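Mavelstead Checkerboard Duvet Cover Set

Sizes: Twin, Full/Queen, King
Colors: Turquoise and White, Mustard and White, Charcoal and White
In stock, ships from the Grurna warehouse

The Checkerboard is the loudest thing we make, and it has outsold the tasteful beige one every season since we launched it. We have stopped asking why. People say they want a calm bedroom and then they buy big bright squares.

The set comes with one duvet cover and two pillowcases (one pillowcase with the Twin, as is traditional and mildly insulting). Everything is 100 percent cotton, woven at the Sadard mill and printed in the same building, so the color goes all the way up to the seams and the squares meet at the side edges within a reasonable distance of each other. They do not meet perfectly. If you are the kind of person who will lie there at night looking at the one that doesn't, please consider the Ibarra Plain, listed further down.

We don't iron our samples and we don't expect you to iron yours. The cotton creases the minute you sit on it and goes on creasing. A big check is kind to a rumpled bed, though. The pattern bends wherever the fabric does, and by midweek it looks like you meant it.

A duvet is also, as far as we can tell from our own homes, the largest table most people own. Laundry gets sorted on it. Suitcases get packed on it. Hairbrushes live on it, along with the open tin of bits and whatever piece of electronics is waiting for someone to get back to it.
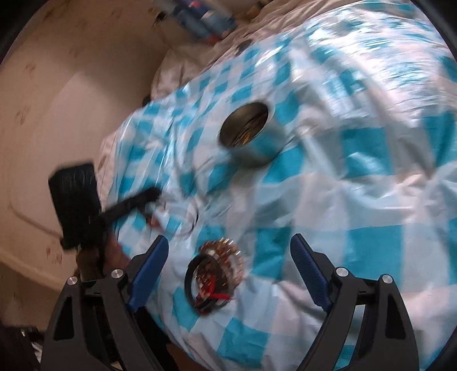 One buyer of the King in turquoise wrote to say that small things do not get lost on it the way they did on her old paisley, and that she found a missing earring back in a white square after giving up on it. She took off a star for the buttons, which she called fussy. They are a bit fussy. There are a lot of them, and they sit close together because the version with fewer let the insert crawl out at the foot.

Inside each corner is a cotton tie. Tie it to the loop on your insert, if your insert has loops. If it doesn't, a safety pin works and so does swearing.

Details

Fabric: cotton percale, crisp at first, softer after 3 washes
Closure: hidden buttons along the bottom edge
Corner ties: yes, inside
Reverse: same check, same colors
Insert: not included, and we get an email about this every Wednesday

Washing

Warm wash with like colors. Button it up first or you will find every sock you own inside it. Tumble dry low and take it out while it's still slightly damp. The turquoise may give off a little dye on the first wash, so keep it away from anything white that you're fond of.

Reviews

3,979 ratings so far. The most common complaint is that it is "brighter than expected," from people looking at the same product photos as everyone else. Returns are accepted if the set is unwashed and has not been slept in. We can tell.

Also from Mavelstead

Ibarra Plain Duvet Cover, in one color, with no squares to line up
Checkerboard Pillowcases, sold in pairs
Grurna Wool Throw — back in September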